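第4章　卓上での練習環境を整える

この章では、ハンドグリッパー本体の組み立てと充電がひととおり終わっていることを前提に、練習用の卓を準備して最初の収録に入るまでの流れをご案内します。組み立てがまだの方は、お手数ですが第2章と第3章に戻っていただき、指先パッドの取り付けまで済ませてからお読みください。急いで先に進みたくなるお気持ちはよくわかるのですが、パッドのネジが半分しか締まっていない状態で収録を始めてしまうと、あとで全部録り直しということになりかねません。

本章の内容は、Besitachハンドグリッパーキットの標準版と教室版の両方に共通です。教室版をお使いの場合は、同梱のEllulach収録ソフトがすでに端末に入っていますので、4.4の手順1は飛ばしていただいてかまいません。

4.1　場所を決める

まずは場所選びからです。広い部屋は必要ありません。ふだん食事をしている机でも十分に練習できますし、むしろ最初のうちは、手の届く範囲がはっきりしている卓のほうが落ち着いて動かせると思います。

1. 手前に立って、両ひじを軽く曲げたまま卓の奥の縁まで指先が届くことを確かめます。
2. 卓がぐらつかないか、四隅を順に手で押してみます。ぐらつく場合は脚の下に紙や薄いゴムを挟んでください。
3. 窓が正面に来ない向きを選びます。カメラは明るい側に露出を合わせますので、窓が入ると卓の上の物が暗く沈んでしまいます。
4. 床のコード類を片づけます。収録中は手元ばかり見ているものですから、足元への注意がどうしてもおろそかになります。

注意：ガラス天板や鏡面仕上げの卓は、照明が強く映り込むことがあります。ほかに卓がない場合は、つやのない布を敷いてお使いください。布の端は卓の裏側に折り込み、引っ張っても動かないように留めておきます。

4.2　背景を張る

背景の布は必須ではありませんが、張っておくとあとの確認作業がずいぶん楽になります。棚や本、カレンダーなどが後ろに並んでいると、再生したときに目が散ってしまって、肝心の指先の動きを見落としやすいのです。布の色は黒か濃い灰色をおすすめします。お手持ちのカーテン地でも、手芸店の切り売りでもかまいません。

1. 布を卓の幅より左右に広めに用意します。
2. 上端をクリップで壁やレールに留めます。間隔はきっちり揃っていなくても大丈夫です。
3. 下端は卓の向こう側に垂らします。卓の上に布がたまると、奥に置いた物が引っかかって倒れることがあります。
4. しわは気になる方だけ伸ばしてください。ソフトの動作には影響しませんので、アイロンをかけるほどのことはありません。

補足：布に切り文字や飾りを付けて、チームやクラスの名前を出していただくのも楽しいものです。そのかわり、白黒の四角い模様の入った飾りだけは避けてください。指の位置を読み取るためのマーカーと取り違えるおそれがあります。

4.3　物を並べる

さて、いよいよ卓の上です。ここは皆さまからいちばんお問い合わせをいただくところですので、少し長くなりますがお付き合いください。

当社では、最初の練習の題材として「朝の食卓」をおすすめしています。どのご家庭にもある物で揃いますし、軽い物、背の高い物、中身の入った物がほどよく混ざりますので、一つの卓でいろいろなつかみ方を試せます。専用の模型を買い足していただく必要はありません。

1. その日につかむ物を一つだけ決め、卓の手前寄り、中央に置きます。
2. 柄のある道具を使う場合は、柄が斜め上を向くように容器に立てかけます。柄が卓にぴったり寝ていると、指の先が卓に当たってうまく挟めません。
3. 背の高い物や家電は奥と両脇に置き、手首の通り道を空けます。
4. つかむ物の両側に、開いた指がそのまま下りられるだけの余裕があるかを、電源を入れる前に一度空動作で確かめます。
5. 配置が決まったら、スマートフォンなどで上から一枚撮っておきます。途中で休憩を挟んでも、元の並びに戻しやすくなります。

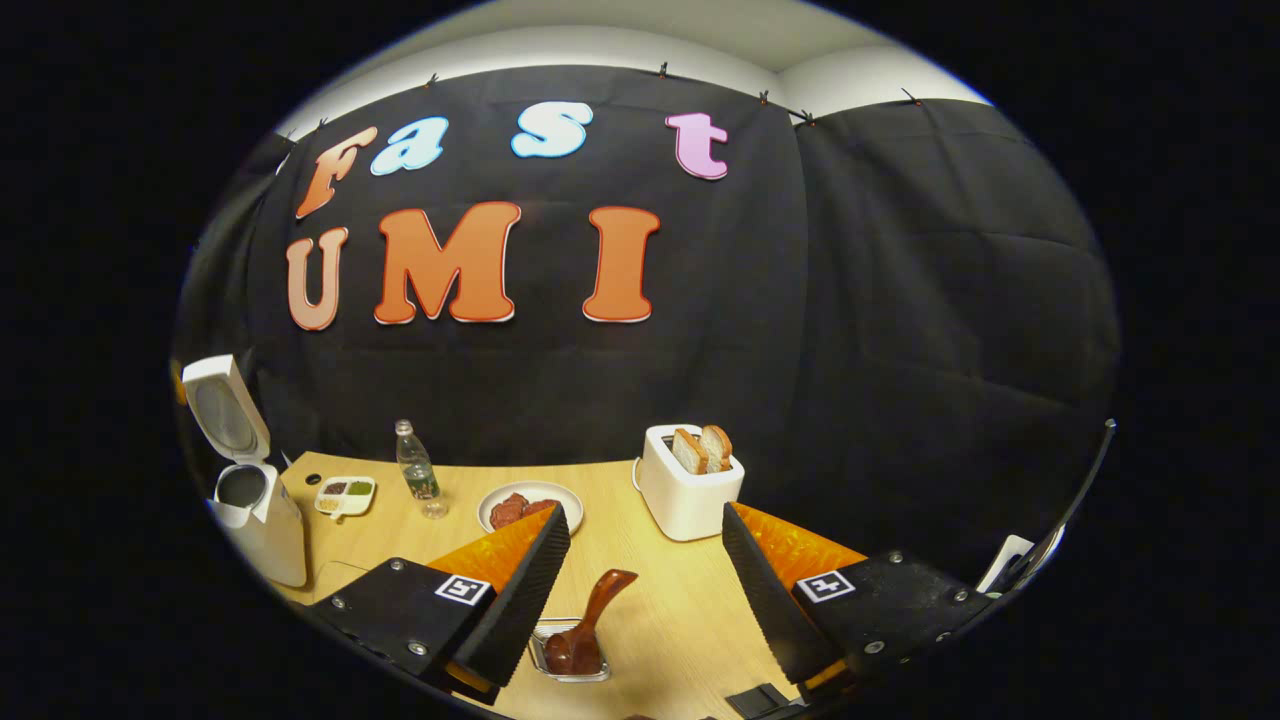 図4-1　「朝の食卓」の配置例。開いた左右の指の間に、たれの入った金属トレーとへら状の道具が入っています。

図4-1のように、左右のパッドの間に目的の道具が収まって見える高さまで手を下ろしたら、そこがつかみ始めの位置です。パンを差したトースターや水のボトルは奥に控えていて、へらに向かうあいだは触れずに済みます。慣れてきたら、つかむ物を調味料の小皿やボトルに替えてみてください。同じ並びのままでも、手首の角度がまるで変わることに驚かれると思います。

左右の指の黒いプレートには、白黒の四角いマーカーが付いています。ソフトはこの二つのマーカーを見て指の開き具合を計算していますので、どちらか一方でも隠れると、その間の開度が記録されません。袖口の広い服をお召しのときは、ひじの手前までまくっておくと安心です。

注意：たれやソース、油を使う場合は、パッドの溝に入り込まないようお気をつけください。付いてしまったときは、いったん収録を止め、固く絞った柔らかい布で溝に沿って拭き取ります。アルコールや漂白剤はパッドを硬くしますので使わないでください。

警告：トースターや調理家電を卓に置く場合は、必ず電源プラグを抜き、十分に冷めてから並べてください。パッドは熱に強い素材ではありません。また、刃物、割れやすいガラス、熱い飲み物は練習の題材にしないでください。

警告：収録に使った食べ物は、召し上がらないでください。グリッパーの指先は食品用の部品ではありません。

4.4　最初の収録

準備が整いましたら、ひと呼吸おいて始めましょう。最初の一回は誰でもぎこちないものですから、出来ばえは気になさらなくて大丈夫です。

1. 端末でEllulach収録ソフトを起動し、「新しい卓」を選びます。
2. 卓に名前を付けます。あとから探しやすいように、題材とつかむ物を入れておくとよいでしょう。（入力例：朝食_へら）
3. グリッパーの指をいっぱいに開き、卓の上でゆっくり左右に動かします。画面の二つのマーカー表示が緑になるまで続けてください。
4. 指を一度完全に閉じ、もう一度開きます。ソフトがここで開度の基準を覚えます。
5. 録画ボタンを押し、2秒ほど静止してから動き始めます。
6. 目的の物に上から近づき、パッドの中ほどで挟みます。先端だけで挟むと、持ち上げたときに物が回ってしまいます。
7. 持ち上げて、決めた場所に置き、指を開いてから手を引きます。
8. もう一度静止し、録画を止めます。

同じ動作を5回繰り返したところで、一度再生して見てみることをおすすめします。続けて何十回も録ってから、ずっとマーカーが袖に隠れていたと気づくのは、やはりつらいものです。

補足：一台の端末に保存できる収録は4,000本までです。上限に近づくと画面の右上にお知らせが出ますので、早めに外部ディスクへ移してください。

4.5　うまくいかないとき

マーカー表示が緑にならない
カメラの前面が指紋で曇っていないかをまずお確かめください。次に、部屋の照明がマーカーに白く反射していないかを見ます。立つ位置を半歩ずらすだけで直ることもよくあります。

片方の表示だけが点滅する
プレートのネジがゆるんでいる可能性があります。付属の六角レンチで軽く締め直してください。強く締めすぎるとプレートがわずかに反りますので、止まったところでおしまいにします。

物が滑って落ちる
パッドの向きが左右逆になっていないか、第3章の図と見比べてください。向きが正しいのに滑る場合は、溝に油分が残っていることが多いようです。

映像の奥が真っ暗に見える
黒い布を張った卓では、布の部分が暗く映るのは正常です。手前の物と指が見分けられていれば、そのまま続けていただいて問題ありません。

上記で解決しない場合は、Plusunvilleのサポート窓口までご連絡ください。その際、本体裏面の製造番号と、画面に出ているエラー番号をお知らせいただけますと、ご案内が早くなります。エラー2,752と表示されたときに限っては、再起動をせず、画面をそのままにしてお問い合わせください。再起動すると、原因を調べるための記録が消えてしまいます。

本章は9月12日の改訂で、4.2の補足と4.5の項目を追加しました。別売のŠtěpánek延長ハンドルをお使いの場合、つかみ始めの高さが変わりますので、続けて付録Bをご覧ください。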